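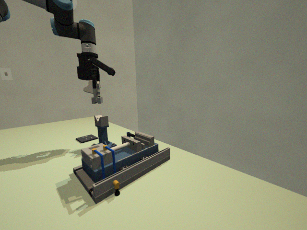

How long should a player wait before coming back from a torn knee ligament?
Longer than most of us want to hear, and for a club player with a job and no physio on the sideline I'd say a full season, with the surgeon and the physio both happy before anyone pulls on a bib.

(Pause there. Let the parents in the room groan, they always do.)

Thank you for having me back at Lullstead, and thank you to whoever put the urn on early. I'm Baldur Hallgrímsson, and I've coached the women's second side here long enough to have made most of the mistakes I'm going to talk about tonight, so please be kind.

Start with the Arkthorpe match. Score was 3–2 to them, muddy centre circle, nobody within a metre of our left back when her knee went. Say that bit slowly. People picture a shocking tackle, and hers was a plain change of direction, the sort she'd done every Saturday of her life. Sorry, every match of her life (don't ad lib about Saturdays, we played all over the place that year).

Then the money, which I know is dull, but families ask me in the car park. She was out of pocket $1560 after the insurance, mostly physio and a brace. We hadn't told her how the club cover worked when she signed on, and I still feel bad about it. The form is one page. Read it with your player at rego.

Next, the long middle. Operation in December, and then months when there's not a lot to cheer about. We'd ring her, which was lovely of us, but we rang to ask about the knee, always the knee!
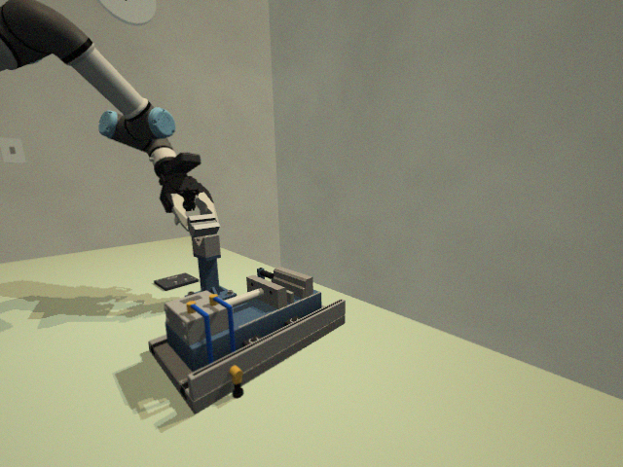
Sointu Kinnunen wrote to me after I gave an earlier version of this talk, to say that what she'd missed when she was out injured was being yelled at, that everyone had gone so gentle with her she felt like a visitor at her own club, and could I please tell coaches to give the injured ones a job and then growl at them if they do it badly.

I've taken that to heart. Our left back ran the warm-ups for three months and was a terror about punctuality.

Last part, first night back at training. No contact, short session, off before she's tired. She'll argue. Have the assistant ready to argue back, as I'm hopeless at it and gave her an extra ten minutes.

Hand out the warm-up sheets now, before the raffle, and mention that the spare copies live in the drawer under the canteen till.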